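Why we chose outerwear

Our second-year fashion project looked at how old walking jackets get a second life, and we owe a good deal of it to the Sedano repair shop, where we were made very welcome (and given far too much tea). We had planned to write about new collections, but once we had seen the rails of patched anoraks at Sedano we rather lost our hearts to them. 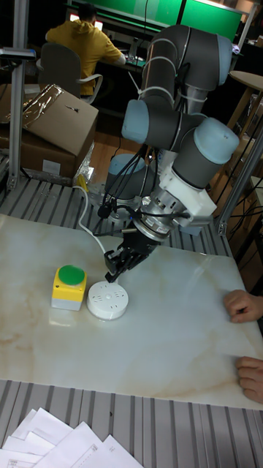
We asked customers at Sedano and at the Durkus market which garment they would mend before any other. We had 91 replies, and over 17 of them named a jacket handed down by a parent or grandparent. Elbows and cuffs came up again and again -- zips too, though people seemed more resigned about those.
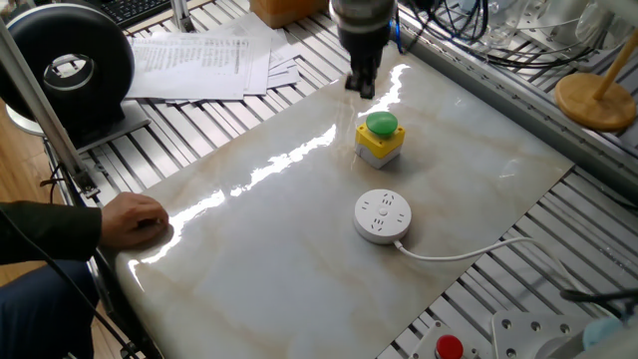
For the making part we reworked 2 jackets, one in waxed cotton and one in wool. The wool came from the Gajdoš mill's remnant bin and was lovely to sew. The waxed cotton was a beast, and we broke several needles on the collar before Irkis kindly lent us a heavier machine one Tuesday. The lining still needs finishing.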